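About Us

Ernov Books. Secondhand and small-press food books, mostly history, some cookery, a bit of farming when we can't resist a good cover. Shop downstairs, press upstairs, stockroom wherever there's a gap.

Page last updated June 27, 2019. Bits of it are older than that, sorry, we get to it when we get to it.

How we started

A table at the Padisdale flea market and four boxes of cookbooks out of a house clearance. Church fundraiser cookbooks, a run of seed catalogs, a canning manual with somebody's notes all down the margins. Sold out of the canning manuals first. Went looking for more. Then a lease came up on the old Smits building, corner unit, bad heating, good windows, and we took it before we'd really done the sums.

We still do the flea market in November. Same table. Come early if you want the spiral-bound stuff, it goes.

What we sell

Right now there are 1,359 titles on the shelves and in the online list. Most of it falls under food history: trade, sugar, spice, salt, fishing, famine, restaurants, army rations, railroad dining cars. The railroad shelf is better than it has any right to be. Then regional cooking, mostly American and Canadian, and a growing wall of menus and pamphlets that we price one by one, so please ask if there's no sticker.

We don't do diet books. We don't do celebrity cookbooks unless they're old enough to be strange.

Condition notes are written by hand for every used book. If we say "stained" we mean a cook owned it. If we say "heavily stained" the gravy chapter may be stuck together.

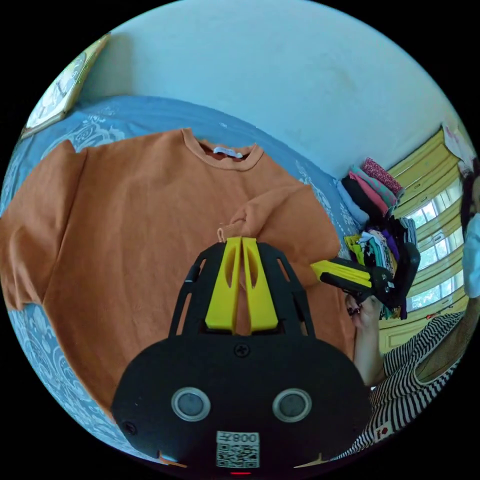

The press side came later. People kept asking for books we couldn't find, or could find only at silly prices, so we began reprinting a few. Short runs, sewn bindings, new introduction if the book needs one and none if it doesnt. First one was a boarding house cookbook, 122 pages, no index. We made an index. Took longer than the rest of the book put together.

The imprint is called Skiveo. Don't read anything into the name, it was short and the web address was free.

Skiveo does two kinds of book. Reprints, as above. And new writing on food and where it came from: who grew it, who shipped it, who got paid and who didn't. We like narrow subjects. One port, one crop, one bad harvest. If your manuscript covers all of human eating since the caves, try a bigger house.

Sending us a manuscript

Two chapters and an outline, by email or on paper. No phone pitches please. We read everything but we are slow, allow four months, then nudge us. We pay a small advance and a fair royalty and we'll tell you both figures up front. Recipes are fine but must be tested, by you, in a regular kitchen.

Selling to us

Yes, we buy. Send a list or a few phone pictures of the spines. We make house visits inside the county for larger collections. Biggest so far was 183 boxes from a retired cooking teacher's garage and we are still sorting thru it. No encyclopedias, no magazines after 1970.

The reading group

Meets monthly at the back of the shop. One book, one dish made out of it, everyone brings a chair cushion if they value their back. Free. Sign the sheet by the register so we know how much to cook.

Shipping and the rest

Orders go out twice a week. Overseas is ok, ask for a quote first on heavy books. Returns within 30 days, same condition. Gift cards in the shop only for now. Street parking out front, step at the door, ring the bell and we'll bring the ramp out.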